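Kellora Wrist View
Simulated wrist camera and close-range planning add-on for Kellora Studio

Overview | Features | Requirements | Licensing | Support

Wrist View adds a simulated hand-mounted camera to any arm in Kellora Studio and passes its images to your perception code over the same interface your real camera uses. Programs written against Wrist View run on the cell without a separate build. It is sold as an add-on to Studio and does not work with other simulators.

Most customers use it to check approach moves into bins, cabinets and corners, where a fixed overhead camera loses sight of the fingers. You set the mounting position and lens values, pick a surface texture for each wall or panel, and step the arm through its path. The view updates at every step, and the planner log shows which surface is limiting the move.

Textured surfaces matter at close range. A flat-colored wall gives a feature tracker very little to hold on to, so the library includes rough plaster, brushed and speckled finishes that can be scaled to match your site. Light direction is set per scene, and you can save a bright side and a shadowed side as separate test cases.

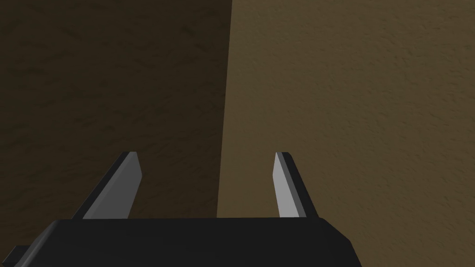
Wrist View render: open parallel-jaw gripper facing a textured corner, one wall in shadow.

Corner approach is one of 12 test scenes installed with the add-on. Each scene comes with a start pose, a goal pose and a pass limit for clearance, all stored in a plain text file that you can edit. Copy the file before changing it – updates overwrite the originals.

Features

Camera placement by typed offset or by dragging in the 3D view
Color and depth output, together or separately
Finger masking, so the gripper's own fingers are left out of the depth map
Clearance check on fingers, housing and wrist
Replay of recorded joint paths from Masanja controllers
Batch runs of up to 200 start poses, with results saved as a table

What's new in version 6

Finger masks are now built from the gripper model and no longer have to be painted by hand. Shadowed surfaces keep their texture at low light settings. The Fokero gripper plug-in has been moved into the main installer, so remove the old copy first. Loading a large scene takes around 10 seconds on the minimum hardware.

Requirements

Kellora Studio with a current license
A dedicated graphics card
Arm and gripper models in Studio format (the Skustetti converter handles most other formats)

Licensing

One license covers one workstation. Floating licenses are available for teams and are managed from the Studio license page. Batch runs on a server need the server option, which is quoted separately.

Support

Questions about camera setup or custom textures go to Nafula Nyaga on the applications desk. Please attach the scene file and the planner log. Online setup sessions are held every Thursday and are open to trial users.

Request a trial | Download the data sheet | Contact sales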